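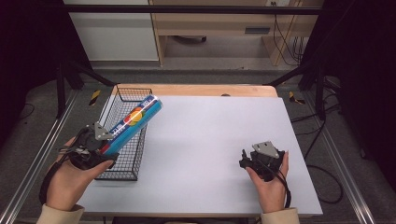
Last modified: Sep 28, 2020

I slept badly again and got up before the light. The landlady, Mrs. Wróbel, was already in the yard with her hens, and she gave me two eggs for my breakfast. I did not know how to thank her properly, so I carried her water bucket to the door.

I am living in Ekcombe since August and I still make mistakes with the bus. Today I took the 14 when I needed the 11, and I went all the way to Folholm, where I have no business. But the road goes along the river, and the trees there are starting to be yellow. I stayed on a bench and wrote a letter to my sister. I told her about the English class, that Olga Pacheco speaks much better than me now, and that I am a little jealous of it.

For lunch I had only bread and some potato chips. I must learn to cook soup for one person. Mother's recipe is for eight.

In the evening Henryk called. His knee is better and he wants to visit at Christmas. I said yes too quickly, then I looked at my small room and thought about where he can sleep. I will ask Mrs. Wróbel tomorrow if she has a folding bed.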